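Stondbridge Teapot and Lidded Jar Register

README, revised December

3 comments · 12 shares

The Stondbridge register is a plain-text list of household pots with lids: teapots, ginger jars, sugar bowls, and the odd mustard pot that got in on a technicality. It has 400 entries. It began as Liam Flanagan's attempt to sort out his late aunt's kitchen in Tierney and has since outgrown the kitchen, the aunt's house and Liam's patience.

What's in it

Each entry is one line in a tab-separated file. The columns are id, form, body colour, decoration, lid, knob, condition and remarks. Remarks is the longest column and the least reliable. Amândio Teixeira wrote most of it, usually after dinner, and his opinion of spouts should be read as opinion.

The form column takes one of a fixed set of words. "Squat" means wider than it is tall. "Tall" means the opposite. "Awkward" was meant to be temporary.

Colours are recorded by eye, in daylight, next to a window. We tried a printed colour chart for one winter and gave up when the chart faded faster than the glazes. "Cream" and "off-white" were merged after an argument that ran to 64 emails.
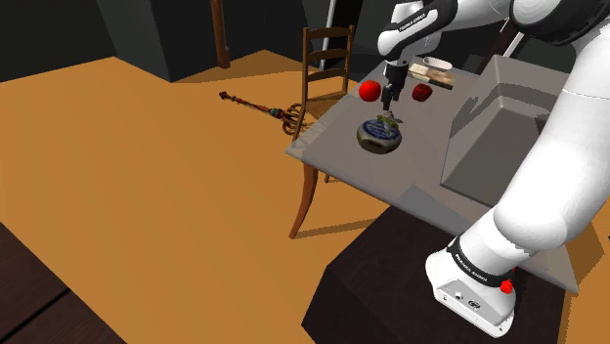

Squat form, cream body, dark blue bands, green at the top.

Blue-and-white pieces make up the largest group, and they are also where most of the mistakes live. Banding and pattern used to share a field, so anything entered before the split may say "blue, busy" and nothing else. Please don't correct these from memory. Liam corrected several from memory and we are still finding them.

Condition

Graded sound, chipped, mended or regrettable. A pot whose lid belongs to a different pot is graded on the pot, and the lid gets its own line. There are more orphan lids than anyone would like. If you have a grey stoneware base with a Hasetti label and no lid, write to us, as we may have been storing your lid under the stairs.

Known problems

- Capacity is in millilitres, except in the first 100 entries, where it is in cups. Whose cups is not recorded.
- The Iritz donation was entered twice, by two people, who disagreed on nearly every pot. Both versions are kept.
- The accent in Amândio's name breaks the sort script. He has declined to change it.
- Dates of manufacture are guesses. Roughly a quarter are good guesses.

Using the file

Copy it, print it, fix it. Credit the Stondbridge register if you publish anything from it. We don't do valuations, and asking a second time under a different name won't help.

New entries go to Liam, one pot per line, with the colour spelled with a u. Lids should be measured across the widest part, without the pot attached.

Share · 3 comments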